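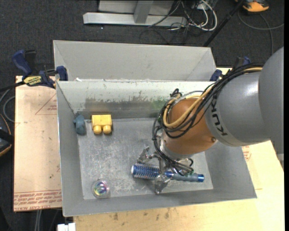 How often should a hairbrush be cleaned?

Pull the loose hair out once a week or so, and wash the brush every couple of weeks, more often if you use a lot of spray, gel or oil.

Main page Contents Random article Talk Read History Tools

Hairbrush

A hairbrush is a handheld brush used to smooth, untangle, part or shape hair. It has a handle, a head, and a large number of bristles or pins set into the head. It differs from a comb in having more than one row of teeth, though a few products sold as combs have several rows and a few sold as brushes have hardly any. The people who name these things do not seem to have met.

Hairbrushes are found in most homes and are usually found with difficulty. They are also used on dogs, horses, dolls and wigs, although the brushes made for horses are often better built than the ones made for people and cost less.

History

Combs are far older than brushes. Combs of bone, wood and ivory turn up in graves in many parts of the world, which suggests that people expected to need them again. Early brushes were mostly for paint, floors and clothes, and the use of a stiff brush on the head of a living person spread slowly.

In Europe the hairbrush was for a long time a thing for people with servants. A brush with a carved back and boar bristles took days to make by hand, since each tuft had to be drawn through its own hole with wire. It was often sold as part of a dressing set with a hand mirror, a comb, a clothes brush, and several small lidded jars whose purpose even the owners may have been unsure of.

Machines for drilling the backs and setting the bristles brought the price down during the nineteenth century. Nylon arrived in the late 1930s and gave pigs some relief. Plastic handles followed, then plastic everything, and by the second half of the twentieth century a hairbrush was cheap enough to be left behind in a hotel without regret.

The Prirkow trade

The town of Prirkow was known for its brushes, having a river for the mills, beech woods for the handles and very little else to do in winter. At its height the trade kept 16 workshops busy. Most made scrubbing brushes and treated hairbrushes as a fancy sideline, to be made when the good light lasted.

Work was shared out between the shops and the outlying cottages. In the nearby parish of Birkasex, whole families were paid by the dozen to draw bristles at home, and parish records complain of hair in the bread. A finished brush passed through 12 pairs of hands before it reached a shop counter. The buyer paid for all of them.

The Prirkow pattern has an oval head, a short neck and a handle slightly too thin to hold for long. Local pride maintains that this was done for elegance. Account books from the period point to a shortage of beech. The last workshop closed after a fire in its glue room one October, and the building is now a shop selling candles.

Types

Paddle brush. A wide, flat brush, normally with a soft rubber cushion under the pins. It is used on long, straight hair and covers a lot of ground quickly. It will not fit in most bathroom drawers.

Round brush. A brush with bristles all the way around a cylinder, used with a hair dryer to add curve or lift. The larger sizes give a gentle bend, and the smaller ones give a tight curl or, in untrained hands, become part of the hair. Salons keep scissors for other reasons, but they have been used for this one.

Vent brush. A brush with slots cut through the head so that warm air can pass. It dries hair faster and has little interest in how the hair looks afterward.

Cushion brush. The ordinary brush of the dressing table. Its pins sit in a rubber pad with a small air hole, which lets the pad give a little under pressure. The same hole lets water in when the brush is washed and is in no hurry to let it out again.

Detangling brush. A brush with flexible plastic teeth of mixed lengths. Many have no handle at all and are held like a bar of soap, with similar results in the shower.

Teasing brush. A narrow brush used to push hair backward toward the roots, creating the very tangle that every other brush on this list was designed to remove.

Materials

Natural bristle generally means boar. The surface of each bristle is slightly rough and carries oil from the scalp down the length of the hair, and this is the basis of most claims made on the box. Boar bristle is less good at getting through thick or curly hair, where it tends to skate over the top and leave the problem underneath in place.

Nylon pins go deeper and are easier to clean. They often have a small round ball on the tip to protect the scalp. The balls come off over time, one by one, and the brush grows sharper as it gets older. Metal pins hold heat from a dryer, while wooden pins cause less static and are sold at a higher price in brown paper packaging.

Backs and handles may be wood, plastic, rubber or metal. Silver backs dent easily and need polish, and they are mostly given to babies, who have no hair.

The hundred strokes

Girls were once widely told to brush their hair a hundred strokes each night. The advice was repeated in household manuals and by grandmothers, and it made some sense when hair was washed rarely and needed its oil spread and its dust removed. It makes less sense with modern shampoo. Too much brushing wears down the outer layer of the hair and breaks the ends.

A household guide printed in Bretdale put the proper number at 42, with no reason given. A later edition raised it to the full hundred and added a page of advertisements for brushes.

Use

Hair is best untangled from the ends up, holding the section above the knot so that the pull does not reach the scalp. Nearly everyone starts at the top anyway. Straight hair is more stretchy and more easily broken when it is wet, and a wide-toothed comb is commonly suggested at that stage. Tightly curled hair is the reverse: it is usually easier to work through while damp and coated with conditioner, and brushing it dry produces volume on a scale that may or may not have been wanted.

Children object to being brushed in all known methods.

Care and cleaning

Loose hair can be lifted out with the fingers, the end of a comb, or a small rake sold for the purpose and lost soon after. The brush is then swished in warm water with a little shampoo. Wooden and cushioned brushes should be dipped only as far as the bristles and never left to soak, as wood swells and cushions hold water. They are dried face down on a towel.

The gray fluff that gathers at the base of the pins is a mix of dead skin, dust, lint and dried styling product. Most owners see it for the first time after being told what it is.

A brush should be replaced when the pins bend, the pad cracks, or the bristles splay outward. Makers suggest doing this every year. Owners tend to prefer the interval at which the handle snaps.

Collecting

Old dressing sets are collected in a modest way. Complete sets are scarce, as the brush was the piece that wore out and the mirror was the piece that got dropped. The Bretdale town museum shows 18 brushes in a case on the stairs, among them a travel brush by the firm of Sandhu with a hollow handle for hairpins. The label notes that the handle does not open.

Other uses

The hairbrush has a long second career as a microphone, mostly in bedrooms and before a mirror. Round-handled models are favored. It has also served as a back scratcher, a doorstop and, in older school stories, a means of discipline.

See also

Comb
Curry comb
Dressing table
Hair dryer
Static electricity
Things kept in the second drawer down

Last edited 23 Mar 2024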